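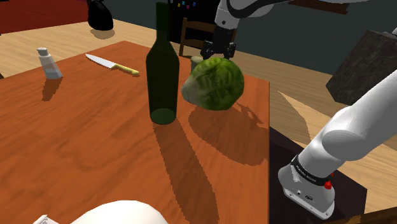 22 Sep 2021

Today I went to Jollton to see the old Rilley shop before they close it in November. My landlady bought her tea there for 20 years, so I wanted to buy one packet also. The queue was long, about 60 people, and most of them came only to look, like me.

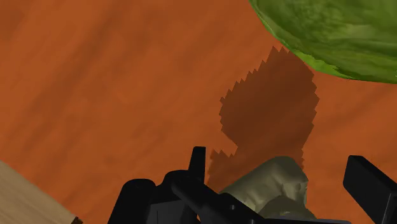

Something green on the orange table.

The shelves were half empty already. I found the Rilley biscuits in the blue tin, 2 for the price of one, and I took both. The girl at the till told me that Onard has bought the name but not the shops. So the biscuits will stay, and she will not. I did not know what to answer and I said thank you too many times.
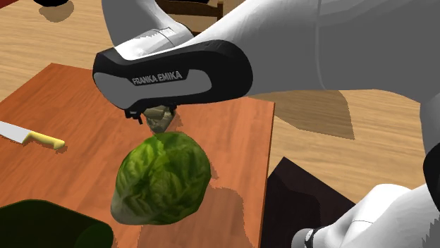
FRANKA EMIKA, in capital letters.

In the evening I read that Rilley once had 200 shops. At home we had Nyamweya, a much smaller chain, and it finished in the same way, first the sales and then the paper on the windows. I must write to my sister about the tin.

3 comments
Share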